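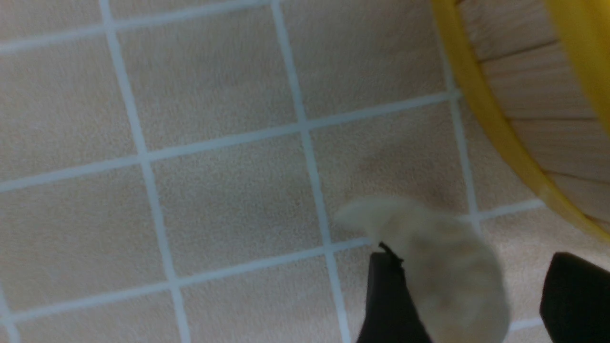
Photo: Bouchra Belkadi

Zidusier 2 Update Reaches Ostow Tablets, With a New Backup Format

Pombridge has moved Zidusier 2 out of testing and begun sending it to Ostow tablets. The download started appearing on Tuesday in the system settings menu, under Software, and is being released in stages. Tablets bought directly from Pombridge get it first. Units sold through carriers will follow once each carrier has signed off on the build.

The package is 991 MB when installed over the last Zidusier 1 release. Owners coming from anything older have to install that final release first and restart before the new version is offered. Pombridge asks for a battery charge of at least half, or a connected charger, and the installer will not start without one or the other.

The largest change is in how backups are written. Zidusier 1 saved a full copy of the tablet each time. Zidusier 2 saves one full copy and then records only the files that have changed, which cuts both the time and the storage needed for a nightly backup. The new format cannot be read by the old software. A tablet returned to Zidusier 1 can only be restored from a backup made before the update, so a manual copy to a computer is worth making first.

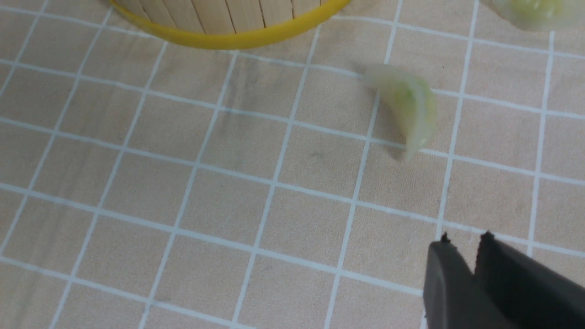 Yellow rim at the base of a container of wooden craft sticks. Photo: Bouchra Belkadi

Notifications have been reworked as well. Alerts from the same app are now grouped under a single heading, and each group can be silenced for an hour, until morning, or for good. The old per-app settings carry over, with one exception: apps that were set to vibrate only are switched to silent, and have to be changed back by hand.

The browser gets a reading list that syncs between devices signed in to the same account. The limit is 2000 saved pages. Pages are stored as text and pictures without video, and they stay available when the tablet is offline. Bookmarks are left where they were.

There are also 288 bug fixes listed in the release notes. Among those that owners are likely to notice:

The keyboard no longer drops the first letter after the screen is unlocked.
Bluetooth headphones reconnect after airplane mode is turned off.
Calendar events that repeat on the last day of the month show up in shorter months.
The clock widget follows time zone changes without a restart.
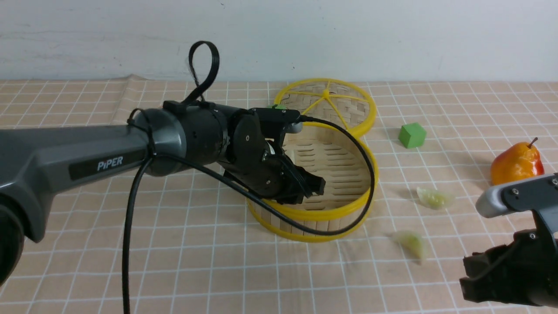

Two known problems remain in this build. Printing from the mail app fails on networks that use a proxy server, and the screen may stay at full brightness after a video call ends. Locking and unlocking the tablet clears the second one. Pombridge lists both for the first maintenance update but gives no date for it.

Support for third-party accessories is mixed. The Myklebust keyboard cover works with Zidusier 2 after a firmware update of its own, which is installed through the Myklebust app and should be done before the tablet is updated. Covers on the old firmware still type, but the row of shortcut keys stops responding. The Myklebust stand and stylus need no changes.

The first-generation Ostow is not on the list of supported models. It stays on Zidusier 1 and will continue to get security patches - no new features are planned for it.

To check for the update, open Settings, choose Software, and tap Check Now. If nothing appears, the staged release has not reached that tablet yet. The update can also be installed from a computer using the Pombridge desktop tool, which downloads the full system image and takes longer. Offices that manage tablets centrally can hold the update back from the admin console, where it is listed as optional.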